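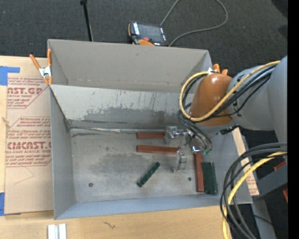
Open bins are easier to live with than drawers when the stock is bars and blocks of mixed length, according to Randa Masri, who added that lids only slow people down and end up on the floor.

Her remark was sent in reply to the new storage rules at the Trornusholm workshop, which took effect on 5 April 2020. Short stock is now kept in large gray open-top bins on the tabletops. Brown and dark green pieces may share a bin. Discs and other small round parts are to be moved to trays at the end of each shift.

The workshop has 12 bins in service. Scratches and worn patches on the inner walls are accepted as normal. A bin is withdrawn only if the seam between wall and floor has opened or if the rim is cracked. Bins are to be emptied and wiped out every 90 days, with the first round completed in February.

Omid Sadeghi, in a written comment, asked for long blocks to be laid parallel to the back wall so that the ends can be reached from the side. The request has been added to the rules. A proposal to sort by color was turned down at the Braltdale site, where 3 bins are on trial under the same terms. Stock lists for both sites are kept at the Trornusholm counter.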